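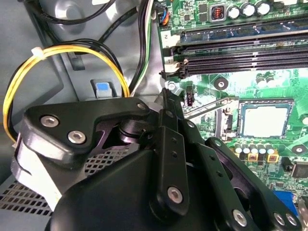

Last week I promised a proper write-up of how I look after the gripper on the teardown cell, and then the garden got in the way, so my apologies to Shahla Daneshvar, who has asked me for it twice. The cell is the one we call Cropper, in the back half of the Plumthorpe workshop, and its whole life is spent reaching into old desktop computers. It's a friendly place for me and a terrible place for a machine with joints on the outside. Look at the yellow and black wires looping across the case, right up to where they disappear behind the gripper's bracket, and you'll understand why I fuss so much over clearances and screw heads. Every one of those linkage bars is held on with hex-socket screws, and a head standing a little proud is a lovely hook for a wire.

So, screws first. I do them every 68 cases, a number I arrived at by writing down when things came loose and then backing off a bit. Power down, arm parked, air off, and then I go over the outside of the linkage with a good hex key (a good one, please – the cheap ones round off and then you've spoiled two things). I'm only feeling for movement. If a screw turns at all, it comes out, gets cleaned, gets one small drop of threadlocker and goes back in. I used to just nip them up and carry on, and I had a link bar go floppy in the middle of a shift for my trouble.

The pivots take longer. Old computers are full of that soft gray felt that used to be dust, and it packs itself into any gap it can find. I use a soft brush and a little hand vacuum, never the air line, which only drives the stuff deeper. Then I work the fingers open and closed by hand, slowly, and listen. Mehrangiz Rahimi taught me the listening part when I started, and I still hold my breath while I do it, which I'm sure looks very silly. A gritty pivot gets a wipe of light grease on the pin and another 11 strokes or so it can spread itself out.

After that comes the bit I enjoy, teaching the approach again. Taking screws out and putting them back can shift the fingertips by a hair, and a hair matters when you're coming down beside a row of memory slots. I keep a stripped case clamped to the bench for this, with a dead board still in it, and I bring the gripper in at creep speed with my thumb on the pendant. There are 3 taught points: one above the case, one just inside the rim, and one at the height where it starts work. I save the new points under a new name, always, and keep the old set until the end of the month.

The only real trouble this September was a pin I'd put off changing. I ordered two from Fastport, one to fit and one for the drawer, and the drawer one has already gone missing. If you're over at the Gilard bench and you find a short steel pin in a little bag, it's mine, and I'd love it back!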